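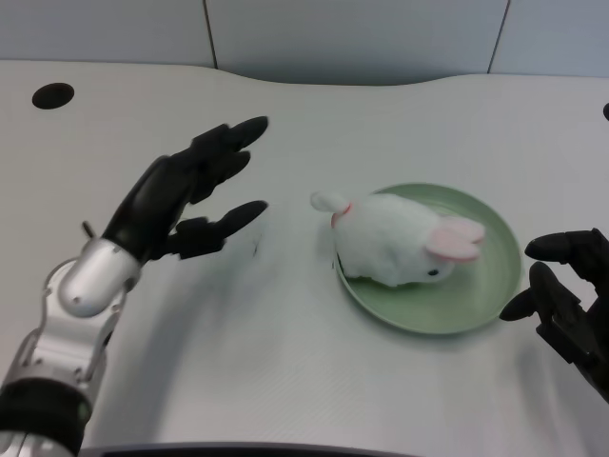

1. Background and question

This report covers the oral history project we carried out in the spring term for the Community History module. Our subject was Vietnamese families who settled in Dosthorpe in the early 1980s, and how their children describe that move now. We wanted to know what the second generation had been told, at what age, and by whom.

Most written accounts of the settlement are short. The town library has a folder of newspaper clippings and a typed list of sponsoring churches. Neither one includes the families' own words. The clippings mostly cover the first winter and then stop.

2. Who did what

Phúc Sầm arranged the interviews and did most of the talking in Vietnamese. Lụa Lục handled transcription and translation and wrote sections 3 and 4. We both coded the transcripts and compared our codes every Friday.

3. Method

We interviewed people who were born in Dosthorpe or arrived before the age of six. Each person chose the language. Several switched partway through, usually when the talk turned to parents or food, and we kept the switches in the transcripts with the English beside them.

The finished transcripts run to 216 pages. A typical interview lasted 80 minutes, and two people asked to meet a second time after speaking with an older relative. We treated those second meetings as separate interviews.

We did not use a fixed list of questions. We opened with "What is the first thing you remember hearing about how your family came here?" and went from there. Names have been changed in all quotations.

4. Findings

The boat journey was rarely told as one story. People heard pieces of it, often while doing something else – shelling shrimp, driving to a wedding – and put them in order later. One woman said she was in high school before she understood that the camp and the island were the same place.

Work came up more often than the journey. Many of the fathers had jobs at the Drustus cannery, and mothers sewed at home or worked evenings at the Akanda bakery. Children knew the shift times by heart. When the cannery closed, some families moved away, and several people dated their childhood as before or after that.

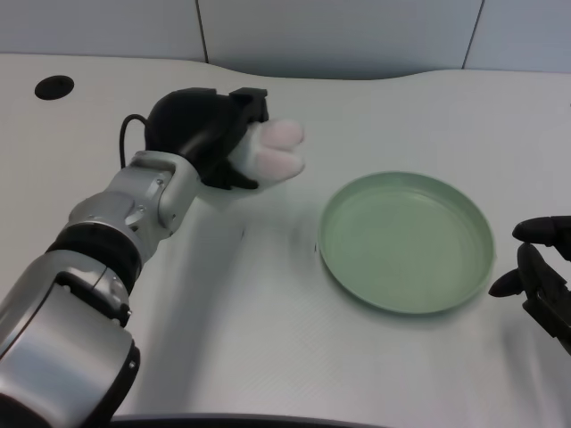 The Lunar New Year gathering was the one event everyone mentioned. It was first held in a church basement on Curkano Street and later moved to the school gym. People remembered the move differently. Some called it a sign that the community had grown, while others missed the basement and said the gym was too big to talk in.

Language was the hardest topic. Older siblings often translated for their parents at the bank and the doctor's office, and younger ones did not. This left a gap between brothers and sisters that we had not expected and did not ask about until the fourth interview.

5. Limits

We found people through one temple and one church, so families with no tie to either are missing. Those who left after the cannery closed are missing too. Phúc already knew some of the people, which helped with trust but may have kept certain subjects off the table.

6. Next steps

Copies of the recordings will go to the library in March if the families agree. We would like to interview brothers and sisters together, and to index the transcripts by street name, as many people asked whether their old block had come up.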